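Demonstration gathering (robot learning)

From the Prambridge open reference on automation. Stub class: expanded, needs sources in section 3.

Demonstration gathering is the collecting of worked examples from which a robot control system is trained. One example is normally called a demonstration or an episode. Consists of what the robot sensed, what it was told to do, and the commands that moved it, all stamped against one clock. Also called demo collection, example gathering, or (older pages) teaching by showing. Not to be confused with calibration.

Methods

Three in common use. Hand guiding: the operator holds the arm and moves it. Cheap, but the operator's body tends to get in the camera view. Remote operation: a person drives the arm from a separate controller, often a smaller copy of the same arm. Slower to learn, cleaner recordings. Simulated gathering: arm, room and objects are all computer models, and the driving is done by a person, a script, or a planner that already knows where everything is.

Simulated gathering took over a good part of kitchen work once rendering got cheap enough. Resets take no time. Nothing breaks. Counter heights, colours, door positions and clutter can be changed between episodes, so that the learner doesn't settle on one room. The drawback is contact: sliding, squashing, pouring and cloth are still poorly modelled, and a grip that holds in the simulator may slip on a bench. 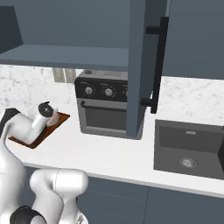

Kitchen sets are usually built around short household jobs. Pick up a cup and set it elsewhere, open a cabinet, shut it, turn a knob, put a thing in the sink. Each job gets a written instruction, stored with the episode. Wording matters more than early projects assumed. The first Stikby release used a single fixed sentence per job and systems trained on it did badly when asked for the same thing in other words; the second release had 16 wordings for each.

Cabinet doors deserve a separate mention. An open door hides part of the counter from a fixed camera, and the learner has to cope with things it can't see from that side. Some groups add a wrist camera, some vary the fixed one, some do both. Leaving such episodes out makes a tidier set and a weaker robot.

Size and selection

Raw counts are misleading. Cledel, a mixed set of hand-guided and remote episodes, began at 1761 recordings and was published at 1074 after checking. Rejected ones were mostly stalls, dropped frames, and runs where the operator changed their mind halfway. Whether failed attempts should be kept is disputed. Kept and labelled, they can teach recovery. Kept and unlabelled they do harm.

Scripted episodes in simulation can be multiplied: a short list of human runs is cut into pieces and replayed with the objects moved. Moura started from 80 human runs and made the rest this way. Critics point out that the copies share the habits of thier originals, eg. always approaching from the same side.

Recording practice

Usual contents of an episode: camera streams, joint positions, gripper opening, instruction text, success mark, scene seed if simulated. Older sets often lack the seed, so the episode can be watched but not rebuilt. Control rate should be stated, frequently isn't. Operators are generally told to move at a steady pace and avoid long pauses, as a learner will copy the pauses too.

Success marks in simulation come from a test on the object's final position or the door angle. On real arms a person decides, and two people may decide differently. Sets that mix both kinds ought to say which is which.

Transfer

Training on simulated episodes alone and then running on a real arm is possible for simple jobs but results vary a great deal. More usual is a mixture, with real episodes given extra weight. No agreed ratio. Figures given in talks are hard to compare, the kitchens and the arms being diferent each time.

See also: remote operation; scene randomising; grasp planning; success labelling

Last changed Wed 13 June. Section on selection merged from the old Cledel page, duplicates to be removed.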